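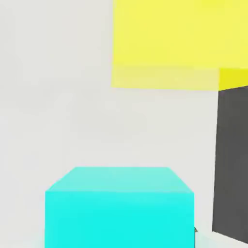
Unai Vidal objects that a school atlas has no room for a town of 2919 people, and that the editors of the new Van Dijk edition were right to take Prusaditz off the regional sheet. Pupils of twelve, he writes, should learn the capital, the ports and the main rivers, and anything further belongs in a specialist gazetteer. The objection was sent in response to this institute's short notice on the new edition. It deserves a full answer, as it states plainly a view that many editors hold and few put in writing.

The facts of the case are simple. Earlier editions of the atlas showed Prusaditz at the head of the Desus valley, with a small open circle and its elevation of 1485 meters. The new edition applies a population threshold to every settlement on the sheet. Prusaditz falls below it and has been removed. The upper valley now appears as an unbroken area of brown shading between the pass and the first town on the plain. The river is still drawn, in blue, from its source, and the road over the pass is still drawn in red. A reader following that road with a finger will find no name on it for a distance equal to half the width of the page.

A population threshold is a reasonable tool. It can be applied evenly, it can be explained to a ministry or a school board, and it protects the editors from the charge of favoring one district over another. The institute has used thresholds in its own publications and will use them again. Our disagreement concerns their use as the only test. The size of a settlement tells us how many people sleep there. It tells us little about who passes through it, what is decided there, or how far a person must travel to reach the next place of any kind.

In Prusaditz the valley court sits. The only secondary school above the gorge is there, as are the customs post and the one clinic that stays open through the winter. Farmers from the side valleys bring their animals down to its market in September, before the high pastures close. On the plain, a suburb with ten times as many residents may have none of these things, and it will be printed in the atlas under the rule now in force. The result is a sheet that names several places which depend wholly on their neighbor and omits the one place on which a whole valley depends.

Mr. Vidal's second point is that crowding makes a map harder to read. That is true where the map is crowded. Anitha Kurian raised the matter at our last public session, and her observation was that the names removed from the mountain districts had been competing with nothing. The plain, where type is packed closely and several labels are turned at an angle to fit, lost almost none. A rule adopted for the sake of legibility has therefore thinned the part of the page that was already easy to read. An editor working by eye would never have made that choice.

There is a longer history to consider. The first printed maps of the region were made by men who entered it from the coast, and the names grow fewer the farther they traveled from their ships. The Dalton survey, which came later and was carried out on foot, filled in much of the interior. Its sheets are still the best record of the smaller valleys, and they show Prusaditz in the same weight of type as the market towns below. The surveyors had walked for two days to reach it and had bought flour there. They understood what it was to the people around them. Much of what they recorded was carried forward from one atlas to the next for generations, and it would be a poor outcome if a setting in a piece of software were to undo it.

The institute does not suggest that the Dalton sheets should be copied as they stand. Some of the hamlets they name have been empty for a long time, and several spellings were taken down by ear and were wrong from the beginning. Marijke De Bruijn has argued in these pages that affection for old maps can lead an editor to print places that no longer exist in any useful sense. We accept the warning. It supports our case, however, that each name should be judged on what the place does at present.

What, then, should a school atlas contain? We would ask the publisher to keep its threshold as a starting point and to add a second test, based on function and distance. A settlement should be printed if it holds the court, the upper school or the hospital for its district, or if no other named place lies within 40 kilometers of it by road. The information needed is already public. On the sheet in question the change would restore very few names, all of them in the mountains or along the dry eastern border, where there is ample white space to receive them.

The effect on pupils should also be weighed. A child in the capital who studies the new sheet will conclude, quite sensibly, that the upper Desus is uninhabited. That child may later sit in an office where roads are funded and schools are closed. A child in the valley who opens the same book will look for home first, as children do, and will learn something about the regard in which the place is held. Zawadi Swai, writing to us after the notice appeared, reported that her class had penciled the name in. We think well of the class, and we would prefer that the publisher did the work.

Haziq Saragih has put to us the practical question of cost. Labels are cheap to add before a sheet goes to press and expensive afterward, and the present edition has been printed and delivered. We do not ask for it to be recalled. A correction can be made in the digital version used by most schools, and the printed sheet can be revised when the next edition is prepared. The institute has offered the publisher its list of district seats and road distances without charge, and the offer remains open.

Mr. Vidal closes his letter by remarking that no atlas can include everything. The institute agrees. Every sheet leaves out far more than it shows, and an editor is entitled to leave things out. The editor should also be able to say of each omission that it was considered. In the case of Prusaditz we have asked for that assurance and have so far received only the figure for the threshold.

2019-02-22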